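Cenmont Carton Recycling: Frequently Asked Questions
Flillville service area
Last updated 21 August 2020

Which cartons are accepted?
Gable-top cartons (refrigerated milk, juice) and aseptic cartons (shelf-stable milk, soup, broth, plant drinks). Both types go in the blue mixed container. Paper cups, ice cream tubs and foil pouches are not accepted under the carton program.

What is the difference between the two types?
Gable-top cartons are paperboard coated on both sides with polyethylene. Aseptic cartons add a thin layer of aluminum foil as a barrier to light and oxygen. The two types are baled together at the Gramik transfer station and are not separated by residents.

Do I need to rinse them?
Empty the carton completely and rinse once with cold water. Residual milk causes odor and mold in the bale. Drying is not required, but do not leave standing water inside.

Are imported cartons accepted?
Yes. Acceptance depends on the package type, and the language of the label has no bearing on it. Many shelf-stable packages carry the carton maker's mark on one of the panels. 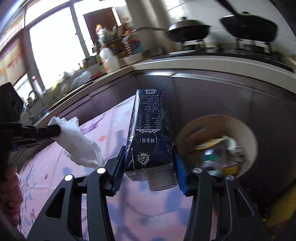
Should I flatten cartons before putting them in the container?
Leave them in their original shape. The optical sorter at Gramik identifies cartons on a moving belt, and flattened cartons are often carried off with the paper stream.

What about caps and straws?
Screw caps stay on the carton. Push straws fully inside, or put them in the trash. Loose caps under 2 inches fall through the screens and are landfilled.

How are the cartons processed?
Bales are shipped to the Sirko mill, where they are shredded and mixed with water in a hydrapulper. The fiber separates from the plastic and foil and is used in tissue and paper towels. The remaining plastic and aluminum mix is pressed into roofing board.

Is there a quantity limit?
Households: none, provided the lid closes. Businesses and schools may bring up to 100 pounds per visit to the drop-off site. Larger loads need an appointment.

Can cartons be bagged?
No. Place them loose in the container. Bagged material is pulled from the line unopened.

How often is the container emptied?
Every 2 weeks. Set it out by 6 a.m. with 4 feet of clearance on each side. A replacement container costs $35.

Who do I contact about a missed pickup or a school program?
Amanuel Gebremichael, Program Coordinator, Cenmont Flillville office. Include your service address and account number.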